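8/20/18
Phone sorting task, Tulmont bench, two arms

Started on the second block for the Dremard set. Target is 700 demonstrations with 141 kept so far from the first block. Teleop only, no scripted motions. Episode limit is 30 seconds, same as in March. Anything longer gets trimmed or dropped, and I would like to drop it.

Recalibrated both grippers before the first run. Left closing offset had drifted again. Put the new value in the Ruddock config, old one is commented out under it. 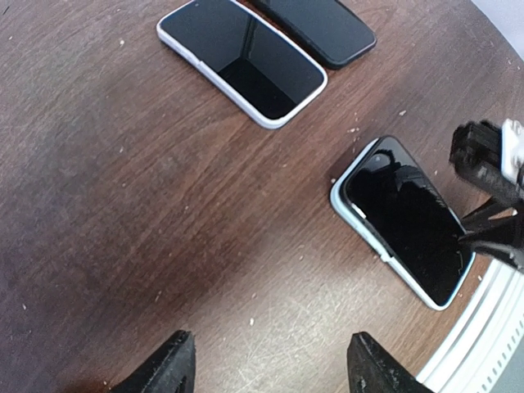

Start poses are the weak point of the first block. Too many of them had the phones square to the table and well apart, and the policy learned to come straight down in the middle. Layouts now need to include rotated phones and close pairs. With two lying nearly parallel and only a narrow strip of wood between them, there is little room for a fingertip, so the operator has to choose a side before descending. Label those "tight". Dark screens also pick up reflections, and the black cases give less contrast against the brown table than the pale one or the light blue one. Keep the case mix even across layouts.

Wrist view exposure is still on auto. Want to lock it, but the glare patch on the tabletop moves with the arm and I don't have a setting that works at both ends of the reach. Try 80 percent on the overhead light first.

Pristby export fails on episodes with an empty label field. Fill in "none" by hand until the script is fixed.

Open: wipe the table between layouts, or leave the crumbs in as variation? Leaving them for this block.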